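社区首页 > 家与装修 > 门窗、外墙

新换的铝推拉窗,一刮风下雨窗台里面就积水,师傅说打胶就好,我该信吗?

Saodah Gunawan

大家好,第一次在这里发帖,写得啰嗦请见谅。

我家是老排屋,楼上主卧朝西,原来是那种很老的钢框窗,漆都起皮了,把手也锈到转不动。拖了好几年,终于在今年年初下决心换掉,找了一家叫 Minness 的店来做,换成深灰色的铝框推拉窗。洞口宽2346毫米,高1692毫米,两扇对开,外面一扇里面一扇那种,轨道是并排的。说真的刚装好的时候我很喜欢,整面墙亮了很多,颜色跟楼下大门也搭,我先生还说早就该换。

然后雨季就来了。

平常的雨没有事,直直落下来的那种,再大也没有事。可是只要风从西边灌过来,下半个小时左右,窗下面的轨道里就开始有水,先是浅浅一层,然后越来越满,接着就漫过轨道里侧那道边,流到室内窗台上,再顺着墙流下来。我第一次发现的时候是凌晨三点多,脚踩到地板是湿的,还以为是冷气漏水,把冷气机关了站在那边看了半天……后来才发现水是从窗那边来的。窗下面那面墙现在已经有一片漆鼓起来了,用手按会软。

我打给 Minness,他们派了一个师傅来,人很客气,看了一下就说是胶没有打够,然后在外面沿着窗框四周又打了一圈白色的胶(白色!我的框是深灰的!)。打完以后下一场雨,照样进水,而且我觉得比之前还快。我再打电话,他们说要再打一次,里面也打一圈,如果还不行就是"推拉窗本来就会这样",要不然就加钱换平开的。

我妹妹的意思是拆掉整个重装。我先生的意思是在外面加一个雨披,他已经去问过价了,光一块小小的雨披,报价361令吉,还不包安装。我自己是完全没有主意。

我想问的是:

打胶到底有没有用?如果里外都打一圈,会不会反而把水关在里面?

推拉窗是不是真的天生就会进水?我邻居家也是推拉窗,也朝西,她说她没有这个问题,不过她家那扇比我的小,楼上还有一截屋檐伸出来。

墙上鼓起来的那片漆,是现在就铲,还是等窗弄好再说?
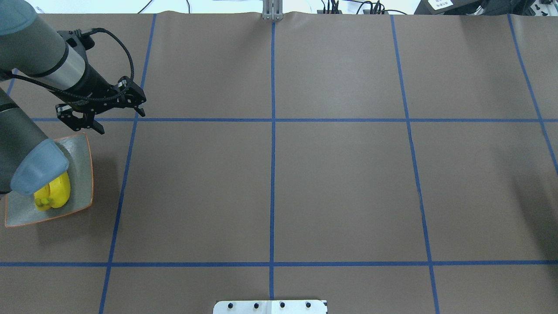 还有一件事不知道有没有关系。当初拆旧窗的时候,洞口下面的水泥被敲掉了一些,师傅说没关系,用水泥砂浆补平就可以。我看他补的时候是抹得很平的,平到我还夸他手艺好。现在想想,窗台外面那一段好像也是平的,下过雨以后会留一摊水,要等太阳出来才会干。以前旧窗那时候外面是不是平的,我完全没有印象了,照片也没有拍到。

另外轨道最外面那一侧有几个小小的长条孔,我以为是加工的时候留下来的,第一次师傅来打胶的时候有没有把它们盖住,我没有注意看。昨天下班回来我特地打开窗探头出去看,只看得到一条白白的胶,孔在哪里我都找不到。不敢探太出去,我怕高。

保修单上写的是保修2年,包"正常使用下的渗漏",所以时间上还在保修期里面。可是他们口头上一直把话题往"风太大"那边带,我有点担心最后变成我自己要出钱。有没有人遇过类似的情况,最后是怎么处理的?先谢谢大家。

补充:有人私信问我是什么型材,我翻了报价单,上面只写"Cutach 系列",其他什么都没有写,壁厚、胶条、五金统统没有。我知道,我知道,签之前应该问的。

Afiq Rahman

我家也漏过。后来我在轨道里塞毛巾,一下雨就塞,雨停了拧干。用了一年多了,没有再流到地上。

缺点是半夜下雨要爬起来。

至于打胶我觉得有用,我朋友家打了就好了。你可以叫他们用好一点的胶,不要用便宜的那种。白色的可以叫他铲掉换灰色的,这个你有权利要求,颜色不对很难看。

雨披我不建议,风一大会响,吵得要命,我隔壁就是,每次下雨我比他还清楚他家有雨披。

Herman Govindasamy

Saodah 你好,我在铝门窗这行做过很久,前几年不做了,现在只偶尔帮亲戚看看。你写得很详细,很多东西看文字就能猜到八成,不过我没有到现场,所以下面讲的你要拿去对照,不要当作判决书。

先讲你最关心的,打胶有没有用。看打在哪里。窗框跟墙之间的缝,要打,而且要打好。可是你描述的水是从轨道里面漫出来的,这个跟墙缝是两回事。轨道积水,表示水已经在窗的里面了,它应该要往外排,排不出去,才会往你房间走。所以墙缝打再多的胶,对轨道里的水一点帮助都没有。

你看到的那几个长条孔就是排水孔,绝对不是加工留下来的痕迹。推拉窗的下轨,本来就预计会有水进来!扇跟扇之间、扇跟框之间靠的是毛条,毛条挡灰尘挡风还可以,挡不了有压力的雨水,所以设计上就让水先进到轨道,再从排水孔流回外面去。这是正常的。一扇排水做得好的推拉窗,大风大雨的时候轨道里会看到水在跳,甚至咕噜咕噜冒泡,但是不会漫过里面那道边,风一停很快就退掉。

所以你说第一次补胶以后进水比之前还快,我几乎不用看就想到,排水孔被白胶封掉了。这种事我见过太多次,师傅急着收工,胶枪一路拉过去,外面看起来漂漂亮亮,孔没了。这个你一定要先确认。怕高就不要探头出去,把手机绑在自拍杆上伸出去录一段,或者在里面做个简单的测试:关好窗,从室内这一侧慢慢往下轨里倒一杯水,然后看它退不退。记得选没有下雨的日子做。一两分钟之内退掉,孔是通的;倒进去动也不动,就是堵了。如果你用一点食用色素把水染一下,还可以请家里人站在楼下看它从哪里出来,有时候会看到水从墙面中间渗出来,那就表示它没有走排水孔,走到框下面去了,这种比较麻烦,我后面讲。

孔的问题除了被胶盖住,还有几种。一种是里面的孔跟外面的孔没有开通,型材下面有一个空腔,水要先从轨道底掉进空腔,再从外侧的孔出去,有些店里开孔的时候只开了一层。还有一种是铝屑和水泥渣掉在里面,装的时候没有清,我曾经从一条下轨里掏出半把干水泥。再有就是孔开得太小太少,你的窗宽两米多,只靠两头各一个是不够的,中间也要有。 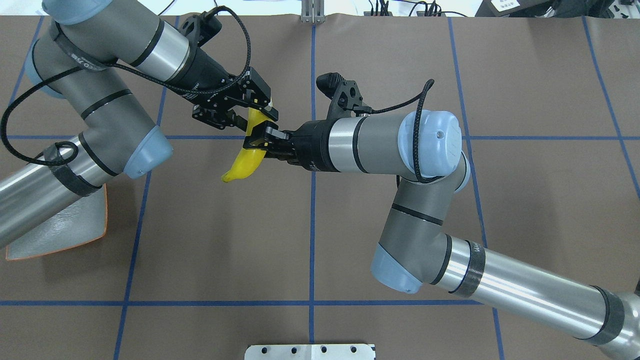 再来是里侧那道边的高度。这个很多人买窗的时候不会问,可是对朝西又没有屋檐的窗来说,它比玻璃厚不厚重要得多。道理很简单,风吹在窗上有压力,外面的气压比里面高,水就算想往外流,也要先顶住这个压力。压力越大,轨道里的水就会堆得越高。里侧那道边如果不够高,孔再通,水也会翻进来。所以同样是推拉窗,有的下轨里外一样平,开关方便、好看,可是比较适合有遮挡的地方;有的下轨是阶梯式的,外面低里面高,样子笨一点,挡雨就好很多。你邻居的窗不漏,除了她的屋檐,很可能她的轨道也跟你的不一样,你下次去她家喝茶的时候顺便蹲下来比一比。

你去量一下,从轨道底量到里侧那道边的顶。我不给你一个标准数字,因为要看你那边的风和楼层,但是如果你量出来发现里外两侧一样高,而且只有一个指节不到,那我会怀疑当初选型就选错了。这种情况可以加高,有些厂有配套的挡水条,扣在里侧,用胶封好接缝。样子不会太难看,深灰色框配深灰色挡水条,不蹲下来看不出来的。缺点是脚或者手肘靠过去会碰到,卧室的窗应该还好。

然后讲你那个抹得很平的窗台。唉。外窗台一定要往外斜,这个是最基本的。抹得平,水就停在那里,停在那里就会找缝走,而你的框下面正好就是一条长长的缝。更糟糕的是有时候补砂浆补得太满,高度把排水孔埋掉一半,那水想出来都没有路。你说下完雨会留一摊水,我看到这句就皱眉头。修法不难,把外侧那一段铲掉一点,重新做出坡度,靠窗框那边要低于排水孔的下缘,再上一层柔性的防水涂料,往上翻到框的边上,但是不要翻过孔。顺便叫他在外沿下面留一条滴水槽,不然水会顺着底面爬回墙上,时间久了整面外墙会有一条一条的黑印。

最后讲那个比较麻烦的,框下面漏水。下轨是用螺丝锁在洞口上的,有些师傅图方便,直接从轨道中间打穿锁下去,螺丝头上面点一点胶就算了。胶老化以后,轨道里的水就从螺丝孔下去,直接进到墙里。你窗下面鼓起来的那片漆,位置在哪里?如果漆鼓的地方跟水流下来的痕迹对得上,那就是从上面漫下来浸坏的;如果鼓在比较低的地方,或者左右两个角特别严重,就要怀疑螺丝孔和框角的接缝。推拉窗的框角很多是对接再用螺丝拉紧,中间应该要垫一片胶垫或者打密封胶,漏掉这一步,两个角一定漏。

所以不要急着拆。顺序我建议这样走:先把排水孔挖通,然后倒水试。通了以后等一场西风雨看看。如果还会翻进来,看里侧的高度,加挡水条。同时外窗台的坡度一定要改,不管前面有没有改善都要改。这些都做完还是漏,才讲拆框重装,那时候要他们在框下面加一个底盘,就是一条折起来的铝板或者不锈钢板,里侧翻高,两头也翻高,外面敞开,框坐在上面,万一漏了水也是往外走。

还有里面那一圈胶,先不要让他打。你的直觉是对的,在水的路还没有找到之前,里面封起来,水没有地方出来,就会在墙里走,等你看到的时候可能是楼下天花板。等外面都处理好了,里面再打一圈收口,这个顺序是没问题的。

漆的话,我会先把鼓起来那一块刮开,让墙可以透气慢慢干。不要补,不要上底漆,就让它丑着。等窗修好,再经过几场雨确认没有新的水,墙也干透了,再批灰上漆。太早补等于白补,钱和力气都浪费。

Saodah Gunawan

哇,谢谢 Herman,我把你这篇念给我先生听,他听到"半把干水泥"的时候一直点头,说拆旧窗那天地上全是渣。

刚才做了倒水测试(没有色素,用了一点红糖水,因为家里只有这个,现在蚂蚁来了)。水倒进去,完全不动。等了快十分钟,还是那么高。我用纸巾吸干了。里侧那道边我也量了,跟外侧一样高,真的就一个指节不到。

鼓起来的漆是在中间偏左,往下一条,应该是漫下来的那条路。两个角摸起来是干的。是不是比较好的消息?

Afiq 也谢谢你,毛巾我已经在用了,笑死。

Herman Govindasamy

是好消息。角是干的,表示框角的接缝大概还可以,先处理孔。蚂蚁的部分我帮不上忙。

叫他们来挖胶的时候,你站在旁边,挖完马上再倒一次水,当着师傅的面倒。水退了再让他走。不要用电钻从外面乱钻,有些师傅找不到孔就自己钻新的,钻偏了穿到别的腔,那才是真的麻烦。用美工刀把胶割开,再用细铁丝或者竹签捅。

Nadhirah Nair

我来讲一下跟店家沟通的部分,窗的技术我比不上 Herman,可是我家去年跟装修商吵了大半年,这方面算是有一肚子经验。

首先你现在手上其实有很好的东西,就是那个倒水测试。请你再做一次,这次全程录影,从倒水开始到最后水还在那里,中间不要剪。画面里要看得出是你家这扇窗,所以先拍整扇,再慢慢靠近轨道。我当时就是用讲的,讲了十几通电话,对方每次都说"会反映",后来我把影片传过去,第二天人就来了。我家的影片太大传不出去,用 Vidport 压了一下,画质差一点但是水看得清清楚楚,够用了。

第二,所有的话改成用文字讲。电话可以接,接完马上传一条信息给对方,写"刚才您说会在什么时候来处理排水孔,我确认一下",他只要没有否认,以后你就有依据。我不是说要告谁,小店做生意也不容易,可是你只有口头的东西,人家换一个店员就什么都没有了。

第三,你的保修单写"正常使用下的渗漏",那你就咬着这几个字。下雨关窗,就是正常使用,没有比这个更正常的了!风大不大跟你怎么使用没有关系。他们如果说"推拉窗本来就会这样",你就很客气地问一句:那当初知道是朝西、没有屋檐,为什么推荐这一款?这句话我建议一定要写下来问,不要用嘴巴问。你当初量尺寸的时候有没有跟他们讲过朝向?如果信息里找得到,截图收好。

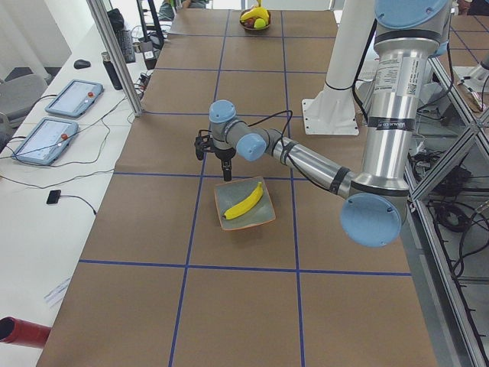 第四点是我自己吃过亏的。他们来修的时候,可能会拿一张单子给你签,上面写"已修复,客户满意"之类的。雨都还没有下,怎么知道修复了?我那时候傻傻签了,结果三个星期以后再漏,对方拿那张单子出来说已经结案。你就在旁边自己手写一句"待下一次风雨后确认",再签名,他不肯的话你就先不签,反正他人已经来了,工也做了。

钱的部分,要看哪些算他们的责任。我的看法是,孔被胶封掉是他们师傅做的,免费挖通,没得讲。外窗台抹平了,也是他们补的砂浆,应该也是他们的。挡水条就有得谈,他们可以说这是"升级",你可以说是选型没有选对,各让一步,材料你出、工他们出,我觉得可以接受。至于加钱换平开,我会先放着不谈,因为一旦开始谈换窗的价钱,前面免费要修的东西就很容易被一起打包进去,最后你都搞不清楚自己付的是什么钱。

不过如果最后真的走到换的地步,平开的挡雨确实比推拉好,扇关上以后是整圈胶条压紧的,跟毛条完全是两种东西。我家厨房后来就是换平开,是 Ngui 那边做的,朝向也不好,到现在一个雨季没有进过水。但是平开往外开要想清楚,你楼上擦玻璃方不方便,窗帘怎么挂,还有铰链好不好,尺寸那么宽一定要分成几扇,中间会多出竖料,你喜欢的那种整面亮亮的感觉会少一些。这个我当时没有想到,装完第一个反应是"怎么变暗了",后来看习惯了也还好。

雨披我的意见跟楼上一样,吵。而且西风雨是横着来的,那么小一块遮不到什么,你先生的钱省下来买挡水条吧。

Saodah Mandagi

同名的来打个招呼,哈哈,看到标题下面的名字我还以为自己梦游发帖。

我补充一个小地方,Herman 讲到毛条,我想说毛条装反或者太短也会差很多。我家那扇是毛条在角落短了一截,那个缺口看起来小小的,下雨的时候水就一直从那边喷进来,像有人拿水枪在射。你可以在晚上把房间灯关掉,请人在外面……呃你是楼上,那不行。那就白天关了窗帘以外的光,看两扇中间重叠的地方上下两端有没有透光,有透光就是有缺口。上下两端通常要有一小块防风块,橡胶或者塑料做的,很多店会漏装,一块没有多少钱。

另外窗扇有没有放平也很重要,滚轮是可以调的,扇底侧面有个小孔,里面有螺丝。如果两边高低不一样,关上以后一边贴紧另一边有缝。你关窗的时候慢慢推,在快碰到边框的时候停下来,看那条缝上下是不是一样宽,就知道了。我先生自己调的,调了一个下午,把窗调到关不上,又花了一个下午调回来。建议还是让师傅调。

深灰色朝西那面,到了下午框会很烫,热胀以后胶比较容易拉裂,所以胶的牌子不重要,种类要对,要用中性的耐候胶,不要用浴室那种酸性的,闻起来有醋味的就是。缝太宽的话里面要先塞泡沫棒再打,不然胶打进去很厚一坨,两边一拉就断。你那条白胶要是有醋味,铲掉的时候就叫他们铲干净,底下残留的不清,新的胶粘不住。

Saodah Gunawan

同名的你好!!我也吓一跳。

来回报进度。影片拍了,信息也照 Nadhirah 的写法发了,结果真的第二天就回电,换了一个师傅来,年纪比较大,话很少。他用刀把白胶割掉,下面的孔全部是封死的,他自己看了都摇头,然后用铁丝捅,捅出来的东西我拿报纸接着,有铝屑,有水泥,还有一小段不知道是谁的烟头。捅通以后我当着他的面倒水(这次用清水),一下子就没有了,楼下我先生在喊有了有了出来了。

单子我签了,旁边写了"待下一次风雨后确认",他看了一眼,没有讲话。

他也说外面窗台的坡不对,要回去跟老板讲,下次带材料来铲。挡水条他说有货,颜色要等,价钱还没有报。防风块的事我问了,他把扇推开看了一下,上面有,下面没有,他从工具箱里找出来当场装上了,没有收钱。同名的,你这一条太有用了!

前天傍晚下了一场西风雨,我搬了张椅子坐在窗前看,轨道里有水,会跳,有冒泡,跟 Herman 讲的一模一样,最高的时候离里侧的边还差一点点,我紧张到手里一直抓着毛巾。没有漫出来。不过那场雨不算最大的,真正大的还没有来,所以挡水条我还是想装。

Herman Govindasamy

听起来对了。挡水条装的时候注意两头,跟竖框接的那个角要用胶补满,很多人中间做得很好,水从两头绕进来。还有装完要试试看内扇能不能顺顺地推,有些挡水条太厚会卡到。

外窗台铲完,排水孔前面再检查一次,砂浆很容易又掉进去。叫他们先用纸胶带把孔贴住,做完再撕,撕掉这一步你要亲眼看到。

以后每隔几个月,自己拿旧牙刷把轨道刷一刷,头发和灰尘会结成一片,也是会堵的。

Afiq Rahman

看完我去找我家的排水孔了,被我自己贴的防蚊网胶带盖住。

撕掉了。毛巾先留着。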